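活動紹介ギャラリー 皿立て作業における把持計画・接触制御ソフトウェアの開発

公開日 2025年8月18日
ナマード研究所 操作計画ソフトウェア部門

はじめに

ナマード研究所(Namard)では、家庭や給食施設での食器整理を想定し、ロボットアームの動作計画および制御を担うソフトウェア群「Mridha」の研究開発を進めております。本ページでは、同ソフトウェアの主要課題の一つである「皿を立てて収納する」動作について、評価作業の内容を写真とともにご紹介いたします。

皿のように薄く平たい物体を縁で把持し、細い支持具に差し入れる動作は、位置の誤差に対する余裕が小さく、認識、計画、制御の各段階の誤差が互いに影響し合います。当部門では、これらを個別に評価したうえで、一連の動作として統合的に検証する方針をとっております。開発の統括はイルグン・デンメズ(Ilgın Dönmez)、接触制御部の設計はアンネリース・プラットナー(Annelies Plattner)が担当しております。

認識部について

認識部は、カメラ画像と深度情報から皿の縁を楕円として推定し、その中心、傾き、法線方向を計画部へ受け渡します。皿が真横に近い角度で見える場合、楕円の短軸が極端に短くなり、法線方向の推定が不安定になります。Mridhaの現行版では、単一時刻の推定値をそのまま採用することをせず、アームの関節角から求めた手先姿勢を事前情報として与え、両者の整合を確認したうえで値を更新しております。

皿立てについては、細い線材の検出が深度画像のみでは困難なため、輝度画像から直線成分と曲線成分を抽出し、登録済みの形状モデルと照合する方式を採用いたしました。照合の信頼度が規定値に達しない場合には、計画部へは結果を渡さず、再観測を要求します。

計画部について

計画部では、把持候補の生成、到達可能性の判定、差し入れ経路の生成を順に行います。把持候補は皿の上側の縁に沿って18か所設定し、それぞれについて手首関節の可動範囲と、指先と支持具との干渉を調べます。条件を満たした候補のうち、差し入れ終了時の手先姿勢に最も余裕があるものを選択いたします。 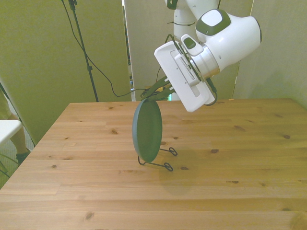

差し入れ経路は、支持具の上方までの移動区間と、支持具に沿って下降する区間の2区間に分けて生成しております。移動区間では周囲との距離を優先し、下降区間では皿の面と支持具の向きを一致させることを優先します。両区間の接続点では速度と加速度を連続とし、手先の振動が下降の開始時に残らないよう配慮いたしました。

干渉判定では、アームの各リンクに加え、把持中の皿もロボットの一部として扱います。皿を把持した時点で衝突形状を手先座標系に結び付け、解放が確認された時点で環境側の形状へ戻します。この切り替えの時機を誤ると、後退動作の計画が失敗するか、皿との接触を見落とすおそれがあるため、状態遷移の記録を必ず残す仕様としております。

接触制御部について

下降区間の後半では、位置制御からインピーダンス制御へ移行します。鉛直方向の剛性を下げ、皿の面に沿う方向の剛性は保つことで、底部が支持具に触れた際の過大な力を抑えつつ、皿の回転を防ぐことを意図しております。

接触の判定には、関節トルクから推定した外力を使用しております。推定値には、アームの外側に取り回したケーブルの張力が影響を及ぼすことがあります。このため、動作を開始する前に無負荷での基準値を姿勢ごとに取得し、差分を評価に用いております。ケーブルの取り回しを変更した際には、基準値を必ず取り直します。

皿の解放にあたっては、指を一度に開くことを避け、把持力を段階的に低減します。各段階で手先位置と外力推定値を確認し、皿の傾きを示す変化が検出された場合には把持力を元の値に戻したうえで、作業者の判断を待ちます。

評価用ツールについて

評価の実施と記録には、所内で開発したツール「Tridbridge」を使用しております。同ツールは、認識結果、計画された経路、制御指令値および関節計測値を共通の時刻で保存し、後から同一条件で計画部のみを再実行する機能を備えております。再実行の対象として登録されている動作記録は、現在1464件です。

計画部に変更を加える際には、登録済みの全記録に対して再計画を行い、経路の有無、所要時間、最小離隔距離を変更前の値と比較いたします。差異が認められた記録は一覧に出力され、担当者が確認を終えるまで、変更は主系列に統合されません。計画に要する時間には60ミリ秒の上限を設けており、これを超えた記録についても同様に確認の対象としております。

動作記録の形式変換および可視化の一部は、グラルテック(Gralteck)との共同作業によるものです。可視化画面では、計画経路と実測経路を重ねて表示でき、接触判定の前後における指令値の推移を時系列で確認することが可能です。

現在の課題

濃色で光沢の少ない皿と、黒色の細い支持具とが画像上で重なる場合、両者の境界の抽出精度が低下する傾向が確認されております。5月の改訂において輪郭抽出の前処理を見直しましたが、照明条件による差がなお残っており、観測姿勢を計画部側から能動的に変更する方式を検討しております。

また、支持具そのものが卓上で移動した場合への対応も課題です。現行版では下降の開始後に支持具の位置を更新しておらず、接触時に支持具が押されると、以後の姿勢補正に誤差が残ります。外力の方向から支持具の移動を推定し、経路を逐次修正する機能を、次期版に組み込む予定です。

掲載内容について

本ページの文章および写真の転載をご希望の場合は、ナマード研究所 操作計画ソフトウェア部門まで事前にご連絡ください。Mridhaの技術資料の閲覧、Tridbridgeの利用に関するお問い合わせにつきましても、同部門にて承っております。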